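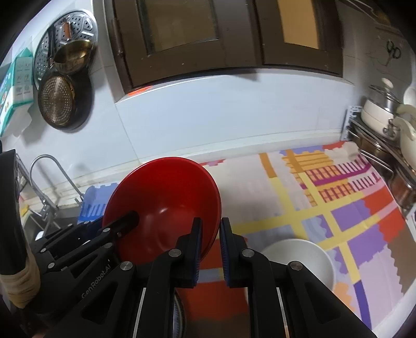 La maison de quartier Barusham recrute une personne pour animer ses ateliers de cuisine et coordonner les repas partagés. Le poste est à temps partiel, en contrat à durée déterminée de douze mois, renouvelable une fois. La cuisine pédagogique a été refaite en juin : plans de travail neufs, deux fours, un lave-vaisselle à capot, et de la vaisselle de service choisie pour être repérée de loin, comme le grand saladier rouge posé sur le plan de travail. La personne recrutée sera responsable de ce matériel et de son inventaire.

Le poste

Vous préparez et animez quatre ateliers par semaine pour des groupes de huit adultes au maximum. Les participants viennent du quartier, certains apprennent le français, d'autres reprennent la cuisine après une longue maladie. Les recettes sont simples, peu coûteuses et réalisables avec deux plaques de cuisson. Vous rédigez une fiche par recette, en une page, avec les quantités pour deux et pour six personnes.

Vous organisez également le repas partagé mensuel. L'an dernier, 1 254 repas ont été servis dans ce cadre. Vous établissez le menu, passez les commandes, répartissez les tâches et tenez le cahier de températures. Le service en salle est assuré par l'équipe d'accueil.

Enfin, vous suivez le budget alimentaire, fixé à 800 euros par mois, et remettez les factures à Ottar Skjelbred, responsable administratif, avant le cinq du mois suivant. Le logiciel de commande utilisé est Nukix. Une demi-journée de prise en main est prévue à l'arrivée.

Profil recherché

Expérience d'au moins deux ans en restauration collective, en animation ou en éducation populaire. Un diplôme de cuisine est apprécié mais n'est pas exigé. L'attestation de formation à l'hygiène alimentaire est demandée ; elle peut être obtenue dans les trois mois qui suivent l'embauche, aux frais de la structure.

Vous parlez français couramment. La pratique d'une autre langue est un plus, en particulier l'arabe, le portugais ou le tamoul. Il faut pouvoir porter des caisses de quinze kilos et travailler un samedi par mois.

Conditions

Contrat de 24 heures par semaine, réparties sur quatre jours. Les horaires habituels sont de 9 h à 15 h 30, pause de trente minutes comprise et non payée. Deux soirées par trimestre sont récupérées en temps. Rémunération selon la grille interne, avec reprise d'ancienneté sur justificatifs. Abonnement de transport remboursé à 50 %, repas pris sur place les jours d'atelier.

Le lieu de travail est situé rue Nurnmont, au rez-de-chaussée. La cuisine est accessible en fauteuil roulant et un des plans de travail est réglable en hauteur. Il n'y a pas de stationnement réservé au personnel, mais un local à vélos fermé se trouve dans la cour.

Candidature

Envoyez un CV et une lettre d'une page avant le 6/11/22, à l'attention de Dela Osei, coordinatrice des activités. Indiquez la référence 357 dans l'objet du message. Joignez une recette que vous avez déjà fait réaliser à un groupe, avec son coût par personne. Les candidatures sans recette ne seront pas étudiées.

Les personnes retenues seront reçues pour un entretien de trente minutes, suivi d'une mise en situation d'une heure en cuisine avec trois participants. Les ingrédients sont fournis, prévoir un tablier et des chaussures fermées. Les frais de déplacement sont remboursés sur présentation du billet.

Prise de poste dès que possible. Une réponse sera donnée à chaque candidature, par courriel.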